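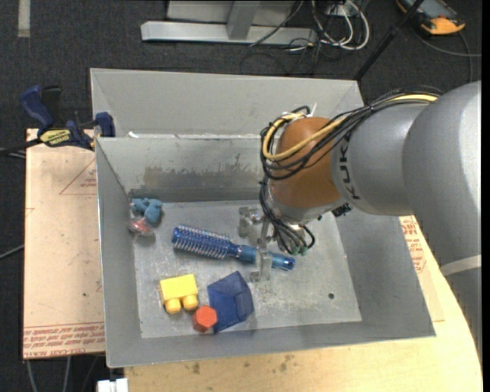
Round brushes are the ones people give up on, they look dirty after a month and there is no good way into the middle of them. Came back as a comment on our proposal, unsigned, and it ended up being pretty much the whole project.

CLEANING ROUND HAIRBRUSHES - FINAL REPORT
Course 3811, Household Products and Care
Group report, handed in 1/14/24

What we wanted to find out

Which way of cleaning a round hairbrush gets the most out with the least damage to the bristles. Flat paddle brushes have been done by other groups in this course (see the shelf of old reports) so we left those alone. Also wanted to know if the cleaning instructions that come with brushes are any use. Short answer on that one, mostly no.

Background

A round brush is a barrel with bristles all the way around and a handle. Hair winds onto it, that's the point of it, you roll a section up and dry it. So the shed hair winds on too and gets packed down against the barrel between the rows. With a paddle brush you can lift the whole mat off in one go. With a round one the mat is a ring. You can't lift a ring, you have to cut it.

Then there is the gray stuff. Dust, skin, dried hairspray, lint off towels. Shows up badly on light bristles. The blue brush with the pale bristles got dirty-looking faster than anything else we used, the black on black ones could be disgusting and you would not know unless you held them up to a window.

Brushes

We used three makes: Bretberg, Imai and Zuvo. Same barrel size as near as we could get. Bretberg has the bristles in straight rows. Imai has them staggered. Zuvo mixes long and short in the same row, which the packaging says is for grip. All bought new in December so they would have the same start.

Should have bought spares. We didn't.

Making them dirty

This took longer than all the rest put together. The plan was to use our own hair and our roommates' hair for two weeks. Problem is everyone has different hair and uses different stuff in it, so after a week one brush was packed and another looked new. Scrapped that.

Second try, did it by hand. We bought a hank of loose hair from a craft supplier, cut it to one length, weighed out a portion for every brush and wound it on with the brush turning the same direction each time, 300 turns. Then hairspray, then a pinch of lint out of the dryer filter, then left overnight on newspaper. Looked horrible and very realistic. We think this is fair but it is not the same as real use - real dirt builds up in layers and ours went on all at once.

Weighed before, weighed after. Scale reads to a tenth of a gram and that's not really fine enough for the lint. It is what the lab has.

Work surface

Wanted something hard and washable with sides so the bits didn't go all over. A metal bin does this well. Hair shows up on gray, you can wipe it, the brush sits at an angle on the bottom and doesn't roll far once the handle touches down. Things to watch for: a scratched floor holds on to fine hair much more than a smooth one does, and if there is a hole in the floor, tape it from underneath before anything wet goes in. Also brown marks on metal come off on a wet cloth sometimes and then you have brown on your bristles and you think it's the brush. Wipe first with a white paper towel and look at it.

For the soaking we used a plastic dishpan, not metal.

Methods tested

Dry method. Snip along the barrel between two rows with small pointed scissors, pull the ring open with a tail comb, then go over the lot with an old toothbrush. No water.

Soak method. Warm water with a squirt of Bruso dish soap, brush face down, leave it, then toothbrush, then rinse. Handle kept out of the water where possible.

Combined. Cut and comb first, then a short dip of 90 seconds, swish, toothbrush, rinse, dry bristles down on a towel.

Rake method. One of those little wire rakes sold for brushes. Ours came in the box with the Zuvo.

Each method done on each make. We meant to do 3 rounds of everything, managed it for dry and combined, only two for soak and one for the rake. The rake was stopped early for reasons further down.

Results

Dry. Gets the hair, doesn't get the gray. Almost all of the hair came off the Bretberg because the scissors can run down a straight row no trouble. Imai is a pain, the rows are staggered so you are always cutting toward a bristle. We clipped some bristle tips by accident. After a dry clean the brushes weighed close to what they did new but they still looked dull and felt sticky from the spray.

Soak. Worst results for hair, which surprised us. Wet hair tightens up on the barrel and when you come at it with a comb it drags. The gray layer did come off nicely though, water went cloudy fast. Other problem is water getting inside. The Zuvo has vents in the barrel and it dripped on the towel for most of an afternoon. After the second soak there was a rattle in the handle. We think a bit of glue let go. Not proved.

Combined. Best on all of them by scale and by eye. Order matters - cut first, dry, then water. We tried it the wrong way around once by mistake (somebody grabbed the wet one) and it was as bad as the soak. The short dip was enough to soften the hairspray and not long enough to fill the barrel. Bristles came up close to new. The Bretberg was really hard to tell from a fresh one in the photos we took for the appendix.

Rake. Fast, and satisfying, and it bends bristles. On the Zuvo the long ones ended up leaning over after a single go and they didn't come back. On the Imai it pulled one clean out. We stopped there, we only had the one Imai.

Judging how clean

The scale doesn't see the gray layer so we also did a looks score. Everyone in the group scored each brush without knowing which method it had been. Problem, you could guess from whether it was damp. We should of waited a day before scoring. Did that on the last round only, and the order came out the same, combined then soak then dry, so we are fairly ok with it.

The instructions on the packaging

Bretberg says wipe with a damp cloth. A cloth does not go between bristles. Useless.
Imai says remove hair regularly. Doesn't say how.
Zuvo says use the rake, do not immerse. The second half is good advice, going by the rattle.
None of them mention cutting. Maybe they don't want people holding scissors near the bristles, we couldn't find out. We wrote to all three companies and got one automatic reply.

What went wrong

Losing the first week to the roommates plan.
Only one of each brush, so when it was damaged it was damaged for every test after that. The later Zuvo numbers are suspect.
Same person did not do all the combing. Some of us are rougher than others and it shows in the second round.
Hairspray amount was by feel. A fixed count of pumps would of been easy to do and we didn't think of it until the end.
Never tested a wood handle. All of ours were plastic, so nothing in here should be taken as advice for wood ones.

If someone picks this up next year

Do the vents question properly. Vented and closed barrels side by side, weigh them every hour while they dry. We think the trapped water is what kills brushes and not the hair at all but we have one rattling handle to show for it.

Try a smaller pair of scissors. Thread snips maybe.

Light bristles are better for photographing, dark ones hide everything and you waste time arguing. Bright barrel with pale bristles is what we would buy if starting over, and shoot it against plain gray.

How often to clean is still open. We clean ours every couple weeks now. That's habit, there's no data behind it.

Recommended steps (one page version for the hand-out)

Cut the hair ring between two rows, scissors flat to the barrel.
Open it with the tail of a comb and lift it off.
Toothbrush, dry, working from handle to tip.
Dip the bristles only in warm soapy water, swish, take it out after a minute and a half.
Toothbrush again.
Rinse quick.
Bristles down on a towel overnight, out of reach of the heater. The Imai got left on the radiator once and the bristles on that side curled a litle.

Appendix A is the weights, appendix B the looks scores, appendix C photos. Weights for soak round two are missing, page got wet.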